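Unit 3: Clearing and stacking. Handout for the evening group, Keane Street rooms. Notes by Jihad Sleiman, with corrections from Edem Quartey, who disagrees with me on a few points and has been allowed to say so.

## What we're looking at

Most advice on clearing a table comes from people who sell things for clearing tables. The Grestard booklet on your reading list spends 13 pages on the subject and manages to recommend a Grestard tub on most of them. Read it anyway, but keep asking what would change if you used the bucket you already own. I suspect very little.

The claim we're testing is the usual one: that plates should be sorted by size and pattern before they are stacked, and stacked before they are moved. It sounds sensible. It also assumes a bare counter beside the table, a second pair of hands and plates that all match. Few of us have that. A table in the middle of being cleared usually has a bit of everything on it, with some plates already in a tub, others still flat, and a glass dish or a can sitting where you'd like to put your elbow.

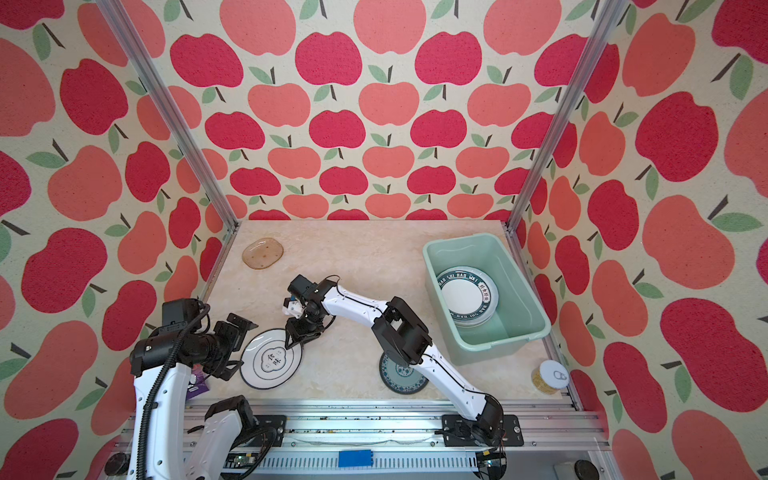 So the question for this unit is a narrow one. If the dishes are mixed, does sorting first save any trouble, or does it just move the trouble to the start?

## The case for sorting first

The booklet gives two reasons.

- **Stability.** Plates of the same shape nest. Plates of different shapes rock.
- **Less handling later.** If the stack goes to the cupboard in order, you don't have to take it apart again.

The first is true as far as it goes. A wide-rimmed plate on top of a smaller, deeper one will wobble, and you can check that at home with any two plates you don't much like. But a tub changes things. Once plates are leaning against a side wall they aren't a tower any more, and the nesting argument loses a good deal of its force. The booklet skips over this.

The second I don't believe at all. Dirty plates come out of the stack to be washed. Whatever order you gave them is gone by the time they reach the rack.

*Edem's note: it does matter for clean plates coming off a display or a buffet, where nothing gets washed in between. Fair enough. We'll treat clean stacks separately in Unit 4.*

## Tubs, and what goes in them

Plastic tubs are light, cheap and quiet. They are also easy to overfill, and the Erier leaflet is no help here, as it gives a capacity in plates without saying which plates. A broad rim takes up far more room than a narrow one, especially on a slant.

Working rules for the exercise:

1. Plates with plates. Keep glass out of the tub, even thick moulded glass that looks as if it could stand it.
2. Cans and jars are cleared last, or by someone else. They roll.
3. Tilted plates should all lean the same way. If they don't, start again.
4. Stop when the next plate has to be pushed.

Rule 1 gets argued about every term. I have no figures for it and I distrust anybody who says they do. I've chipped enough glassware to keep the rule.

## Lifting a flat plate

A plate lying flat gives you very little to hold. The well is in contact with the table and the rim may only clear it by a finger's width. The standard instruction is to slide it to the table's edge and take it from underneath. That works on a smooth top. On a cloth you drag the cloth.

The other way is to tip the plate and pinch it by the rim, one side of the grip on the printed face and the other behind. Purists dislike this because it puts marks on the face. The plate is going in the sink, so I can't get worked up over it. What does concern me is that all the weight hangs from one small patch of rim, and a glossy glaze doesn't offer much grip.
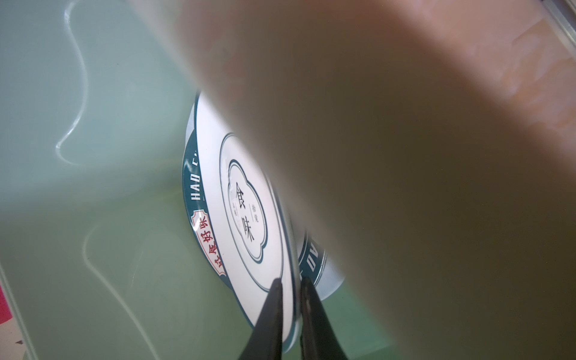 *Fig. 2. White plate with a dark teal edge line, gripped at its lower rim and steeply tilted. The large characters in the medallion are 食 and 味.*

Try both methods with the same plate before deciding. Last May's group tried them on the Pumovden set and most of them preferred the slide, but that set is heavy and they'd been told beforehand that the slide was correct. I wouldn't lean on the result.

## A word on patterns

Sorting by pattern is a separate habit from sorting by size, and the two get muddled. A blue-and-white plate and a plain white one of the same diameter will usually stack without complaint. Keeping patterns together matters if a set has to go back to its owner complete. Otherwise it's tidiness for its own sake, and you may do it if it pleases you.

## For next time

- Clear one real table at home, unsorted, using whatever tub or basin you have.
- Clear a similar one sorted first. Write down where you had to put something down and pick it up again.
- Bring both sets of notes, including the messy ones. Edem has the spare basins in room 17 if you need to borrow one.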